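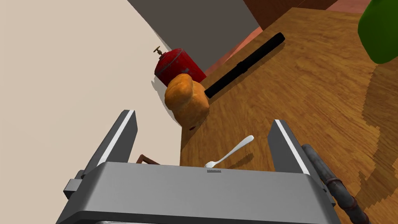
Wooden tabletop, orange-brown finish

Ornadley Music Board > Bands and Artists > Leruver: who sang on the first recording?

capo_third
Posted January 5, 2018
I've been putting together a proper list of who played what on the Leruver records and I'm stuck on the first one. The sleeve of the cassette only says "Leruver" and the name of the studio. The later CD gives Hortensia Olivares as singer on every track. To my ears the second song on side one is somebody else. Does anyone have an original copy with the insert?

mill_lane
It's Boonmee Onsri on that one. He sang it live as well, at least until the keyboard player left. Hortensia did the harmony in the chorus and that's the only place you hear her.

tapehiss70
Not convinced. I have the cassette, number 622 written on the inside of the card in biro, and there's no insert in mine. But I've listened to it next to the CD and it's the same voice all the way through, just pitched lower. They slowed the tape for that song. You can hear it in the cymbals.

mill_lane
The cymbals sound like that on all of side one. It was a cheap kit and a small room. Slowing the tape wouldn't change how she says her words, and whoever is singing says them differently.

capo_third
Thanks both. Is the CD a different mix? The song runs longer on mine than the time printed on the back.

tapehiss70
Same mix, different fade. The cassette fades after the last chorus and the CD lets the guitar carry on. The printed times were copied from the cassette.

orla_b
I saw them in June at the Orellana, the year before the CD came out. Up to 70 people in there, which was full for that room. Boonmee sang 3 songs that night and that was one of them. I can't say if he sang it on the record, only that he did it on stage and nobody seemed surprised.

tapehiss70
Lots of bands swap singers live. Doesn't tell you who was at the microphone in the studio.

orla_b
No, I said that.

mill_lane
There was a piece in Brurkari, the fanzine, issue 12 I think, where Hortensia went through the songs one by one. She said she had a bad throat for part of the recording and Boonmee took one song because the studio was already paid for. She didn't name it in the bit I remember. I lent my copy out years ago and never got it back.

capo_third
That would be very useful if anyone has it. I'll put the song down as "Onsri or Olivares, not settled" for now.

tapehiss70
Put Olivares. The CD is the only printed credit there is, and a list should go by what's printed.

mill_lane
The CD also spells the drummer's name two ways, so I wouldn't lean on it too hard.

capo_third
I'll leave both names in with a note – the printed credit first, then what's been said here. Next question while you're all about: the slow one that closes side two has a violin on it, and I can't find a violinist listed anywhere.

orla_b
I always took that for a keyboard.

tapehiss70
Keyboard. Same patch as on the intro to side two.

mill_lane
It's a real violin. Listen to the start of the second verse, you can hear the bow catch. I'll look through my old flyers tonight and see if there's a name on any of them.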